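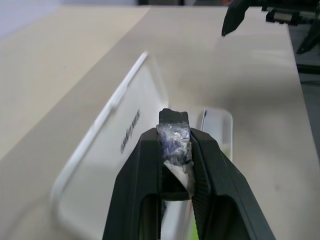 Tosness Footpath Restoration
Progress report to the Soler Fund
2025-06-09

You asked for a short report this time, and after the March one I understand why.

The upper path is open from the car park to the second gate. We have laid 651 yards of new surface out of a planned 900, and the work has held through a spring that seemed to have something against us personally. The drain below the first bend now sends water under the path, a change from the old arrangement, in which the path was the drain.

The lower path is behind. Soltura delivered the wrong grade of stone in March, took it away, and then delivered it again. The right stone came 4 weeks late. Soltura has waived the second delivery charge and has been very gracious about the first, meaning we paid it.

Curon finished the footbridge on schedule and under the quoted price. I have read the invoice several times looking for the catch. The handrail still needs a coat of preservative, which is our job and has been on my list long enough to feel at home there.

Money: we have spent nearly 60 percent of the grant. The overspend on stone haulage is covered by what we saved on the bridge, so the total has not moved. We are not asking for more. We would like your agreement to shift the leftover bridge money into the surfacing line, where it will be gone by fall.

Signs: the new ones are up at both ends. One gives the distance to the summit as shorter than it is. Walkers have written to say so, some of them at length, and a corrected panel is on order.

Still to do before the next report: the rest of the upper surface, the lower path as far as the stream, and the handrail. The sheep gate sticks. It stuck before we started, so I have left it out of the budget, but I will take a file to the latch next time I am up there.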